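3.2 Anonymous blogs and who they talk about 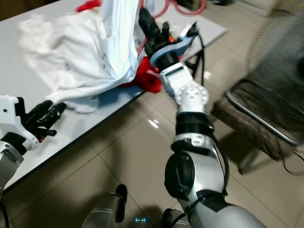

Figure 4. Right arm and black gripper holding a fold of a white shirt above a white tabletop.

Coding for this part done in August, by me and then again by Barrett Dunleavy. We took 400 posts from two local politics blogs, Inorard and Unden, plus the comments under them (3000 after spam was pulled out). Both blogs cover the same council. Both unsigned. Neither one answered our emails.

Each post got one main target: a councillor, a policy, a party, or another blogger. The last group was bigger than we'd planned for. Had to split it. Posts that quote a rival and argue a point went in one pile, posts that only name-call went in the other. Dunleavy and I disagreed on 20 posts, mostly sarcasm, and settled those by talking them through. Five we never settled and they're left out of Table 2.

Inorard names its rival far more often then it names the mayor. Unden does the reverse, until the rezoning vote, when it starts answering back and the two more or less feed off each other for weeks. Comments follow the same pattern. Regulars move between the blogs under the same handle, so the two sets of readers are not seperate and shouldn't be treated that way. Kasprzak, the third blog in our first draft, was dropped here. Too few posts, and long gaps.

One limit. Deleted posts. Inorard's older pages were partly gone by May 31, 2024, when we saved our last copy, and we can't say what was in them. Tone scores for that stretch come from the comments alone and are marked in grey in the table. Section 3.3 looks at whether the colour of the language changes once a writer is unmasked.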